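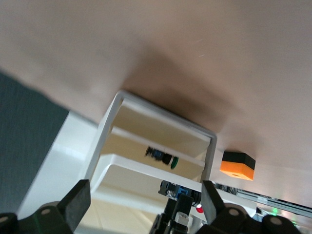
Cumside shelf maker Zinska brings its little white tabletop shelf to more homes

Small shelves for small places: Zinska's open tabletop unit goes on general sale in January

CUMSIDE – Zinska, the small furniture workshop on the harbour road in Cumside, is delighted to say that its open tabletop shelf, known in the workshop as the Prata, will be on general sale from January. Until now it has only been sold over the counter at the Cumside showroom and at a handful of craft markets up and down the coast, and we have had to send a good many people home with a promise that we would make more as soon as we could. We are very happy to be keeping that promise at last!

The Prata is a plain white unit with two shelves inside and an open front, made to stand on a desk, a sideboard, a kitchen worktop or the end of a workbench. It has no doors, drawers or hooks. It is meant for the sort of small belongings that spend their lives wandering from one end of a table to the other: the tape measure, the spare batteries, the reading glasses, the ball of string, the tin of drawing pins that somebody always needs in a hurry and can never find. Put them on a shelf where they can be seen and they tend to get put back (at least, that has been our experience, and the workshop is a good deal tidier than it was).

The idea began in our own packing room, where the long table had become so crowded that parcels were being wrapped on a chair. We knocked together a first shelf from offcuts one afternoon and stood it in the middle of the muddle, and by the end of the week people from the other end of the building were coming in to ask whether they could have one too. That first shelf was rather too deep, and things got lost at the back of it. The second was too tall and wobbled if you leaned on the table. We made 22 trial versions in all before settling on the one we sell today, and several of the earlier ones are still in use around the place, holding paintbrushes and seed packets and, in one case, a very large collection of mugs.

The finished unit is 400 mm wide and is sent out ready assembled, so there is nothing to screw together and no bag of fittings to lose. It can be wiped down with a damp cloth. We would ask customers to stand it on a level surface and to keep the heavier items on the lower shelf, and if it is going to be used in a room with small children, please place it well back from the edge of the table.

A first batch of 600 is being made over the winter at our Cumside workshop, with the painting done by our neighbours and old friends at Jivov, whose paint shop is just across the yard. Jivov has looked after our finishes since we were a two-bench business with a leaking roof, and it is a great pleasure to have them with us on our biggest run so far. Of the first batch, 80 units will be kept aside for schools, libraries and community workshops in the Cumside area, which may order them at cost price. Any local group that would like to be considered is warmly invited to write to us or to call in at the showroom for a chat and a look at the shelf.

"We have always liked making useful things for ordinary tables," said a spokesperson for Zinska. "A big cupboard is a fine thing if you have the wall for it, but a great many of our customers live in flats or share a work table with other people, and what they ask us for is somewhere to put the bits and pieces they use every day. We have had letters from people who keep their sewing on it, people who keep their tea on it and one gentleman who keeps model railway parts on it and has now bought three. We read every one of those letters aloud at tea break and they have kept us going through a long and rather chilly autumn."

Visitors to the Cumside showroom throughout January will be able to see the Prata set out on tables of different heights, and are very welcome to bring along a box of their own clutter and try it on the shelves before they decide. The kettle will be on from ten in the morning. Parking is in the yard behind the building, by the timber store, and there is level access through the side door.

Orders can be placed at the showroom or by post. Shelves will be sent out in the order in which requests are received, and anyone who left their name with us at one of last year's markets is already on the list and need not write again.

About Zinska
Zinska makes shelves, stools and small storage for homes, schools and workshops. All of its furniture is built in Cumside, where it also runs a showroom and a repair bench for older Zinska pieces.

Press enquiries: Zinska showroom, Cumside. Samples are available for loan on request.

ENDS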